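The cell that gets fixed before it gets built

At Flurkent's depot in Makori, the shelf-picking cell has no guard rail yet and no bolts in the floor. It exists as a model on a workstation, and for most of the winter that is where it has been set up, adjusted and, now and then, repaired.

The job is simple to describe. Two arms with white hands reach up to a wooden shelf unit, take hold of a grocery item and bring it out without disturbing the rest. The stock is ordinary pantry goods: a soup can up top, a box of Jell-O and a tin of Spam below.

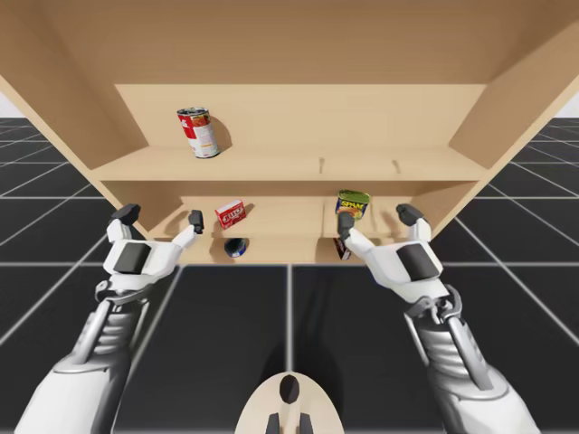
Setup starts with the shelf. If the board heights in the model are off by even a little, every reach that follows is off too, and the crew used to find this out after a full night of runs. They now check the boards first, then the resting position of each hand, then the stock.

Each setting is tried over 1000 runs before anyone changes the next one. A log entry is kept for each change — what was altered, by how much, and what it was before. The log is at 3543 entries and is the most-used document in the place.

Looking after the cell mostly means looking through its cameras. Odero, the software that runs the model, offers several views, and the crew prefers the close ones. An overall view will tell you that an arm has gone to the wrong bay. It won't tell you that a fingertip is sitting a hair too far forward.

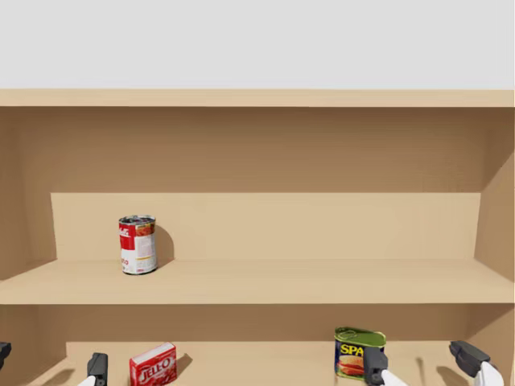 Soup on the upper shelf, Jell-O and canned meat on the lower, with the gripper fingers at the lower compartment.

The worst fault of the season turned up in November, at run 1061. The right hand began closing early and knocking tins backward. The crew suspected the wrist, rebuilt its settings from scratch and got the same result. The trouble was in the friction value for the fingertip pads, which had been reset during an update. Putting it back took a minute. Finding it took 51 separate tests.

Since then the pad values have been locked, and an update can't touch them without a second person signing off.
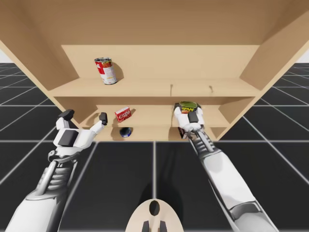
Pudex, which is writing the maintenance manual for the real cell, would have locked them from the start, and says any value that can change without a person noticing should be treated as a worn part.

Flurkent has taken some of that advice. Pad values, joint limits and camera positions are now read back at the start of each shift and compared with the last good set. If one differs, the runs don't start.

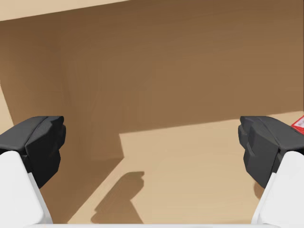 What comes next

The physical arms are due once the floor at Makori has been levelled. The crew plans to copy the model's settings across in one go, then repeat the same checks in the same order, beginning with the shelf. They expect the pads to behave differently on real labels, and have set aside time for it.

Comments (3)

gantry_al: We had the same thing with friction values after an update. Lost a week. Lock everything.

Prairie Tech: Would like to hear how they handle dented tins. Ours are never as neat as the model's.

mw: Good read. Is the log on paper or on screen?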